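# Learning to Open a Toolbox

By Hywel Beddoe

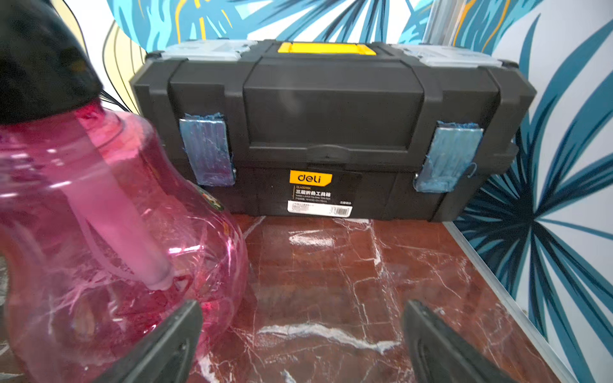
## An open day at Kneath

The first thing visitors were asked to do at Kneath was open a toolbox themselves. It took most people a second or so. Then they were invited to sit down and watch a robot arm try the same thing.

Kneath is a small robotics lab on the edge of Flonness, in a building that used to sell bathroom fittings. It opened its doors to the public on Apr 12, 2019, for the second time. The first open day, in January of the year before, drew 37 people. This one filled the parking lot by mid-morning.

The lab works on household handling: picking things up, putting them down, opening and closing them. Its arms carry a gripper with two black fingers and a small camera mounted close behind, so the machine sees the job from its own hand. A monitor beside each station shows that view to anyone standing nearby.

At the station I spent longest with, the job was a black plastic toolbox with a yellow handle, made by Deli. It stood on a dark red marble surface against leaf-patterned wallpaper. Both latches were wrapped in shiny blue material, and a pink spray bottle stood well in front of the box, over toward the left.

Rhodri Prydderch runs the household program. He said latches are harder than they look. A finger has to get under the lip, pull out and then up, and the force changes partway through. "If you pull straight, you drag the whole box toward you," he said. "We did a lot of that in January."

The software behind the arm is called Varer. It learns from recorded attempts, most of them made by a person steering the arm by hand. Prydderch said the lab had 2000 recordings for latches alone and wanted more. Each is checked before it goes in, and a failed attempt is kept if the operator can say where it went wrong.

I watched seven tries. On four of them the arm released the left latch cleanly. On two it slipped off and went back. On the last it stopped above the lid and stayed there until the operator, a graduate student named Zorov, pressed a key and brought it home.

Visitors were allowed to steer after lunch. A retired bus mechanic got a latch open on his second attempt and was asked, half seriously, if he wanted a job. I knocked the box sideways and gave up my seat.

Kneath plans to move on to drawers and screw-top jars next. The lab takes school groups by arrangement, and sign-up sheets for the next open day are kept at the front desk.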